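Lorkeck College of Food Retail is an independent training college for people who work, or hope to work, in shops, markets and wholesale houses. It was founded by Menaka Kumarasinghe, who had managed a greengrocer's in Arkville and wished to give her staff a proper qualification. The College still occupies its first premises in Ranasinghe Street, together with a second building acquired from the Prinus dairy company.

## What we teach

The College offers 17 courses, from a short certificate in stock handling to the two-year Diploma in Fresh Produce. All students follow the common foundation term, which covers food law, weights and measures, bookkeeping and customer service. Those who continue to the Diploma then study buying, grading, storage and display under Nuwan Sikder, Head of Produce.
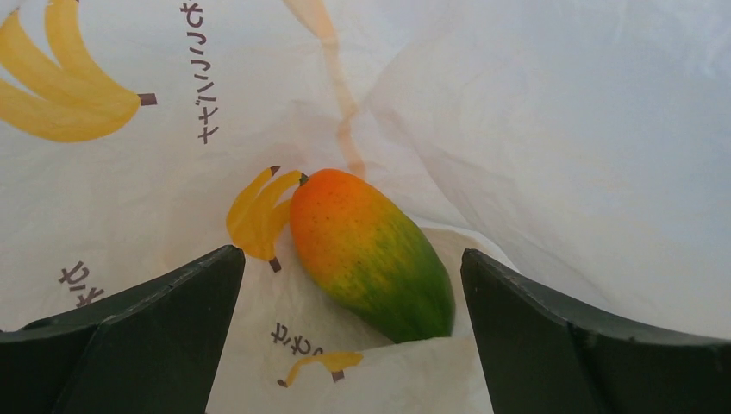 *Fruit with orange and green skin, on a printed bag.*

Assessment is by written paper and practical work in equal part. Students who do not pass at the first attempt may sit once more in the same academic year without further charge.

## Packaging and waste

Packaging has been taught as a separate subject since the Diploma was last revised. Students learn how common materials are made, what the law requires to be printed on them, and what each costs a small business over a year. Jahangir Kodikara, who leads the subject, also advises local traders on reducing waste – a service which the College provides free of charge to firms with up to 17 employees. 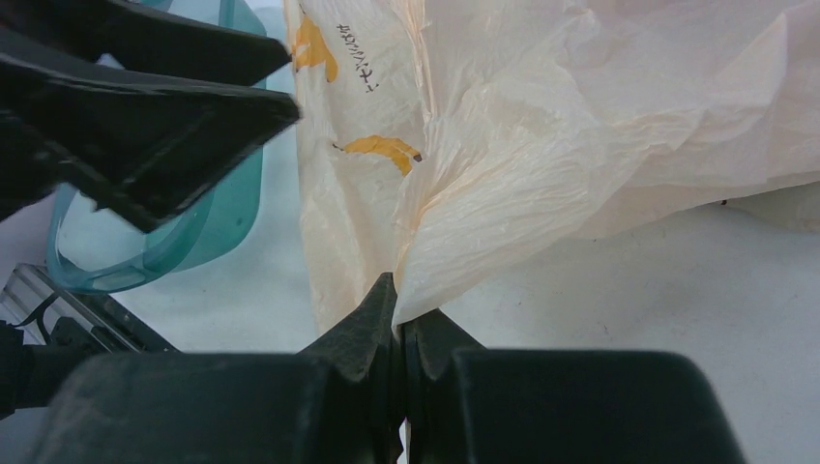 ## Our students

There are 534 students on the roll, of whom 445 attend part time while in employment. Classes are therefore held in the evening as well as during the day, and the library remains open until the last class has ended. The College awards four bursaries each September. Applications should be addressed to the Registrar, Chaminda Debnath, and must include a letter from an employer or former teacher.

Members of the public may buy single carrier bags, paper sacks and boxes from the College shop in Ranasinghe Street, which is run by second-year students as part of their training.

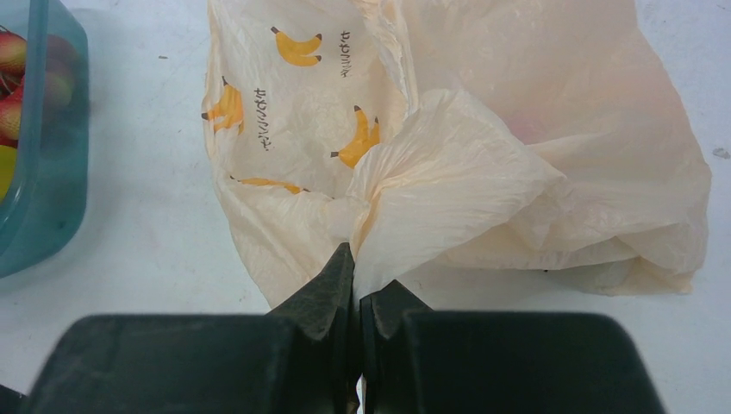

## Governance

The College is managed by a Board of Governors under the chairmanship of Relu Bălan. The Board meets every term, and its minutes may be read in the library on request. Complaints should be made in writing to the Registrar in the first instance – the full procedure is set out in the Student Handbook.

Page last reviewed: January 23, 2020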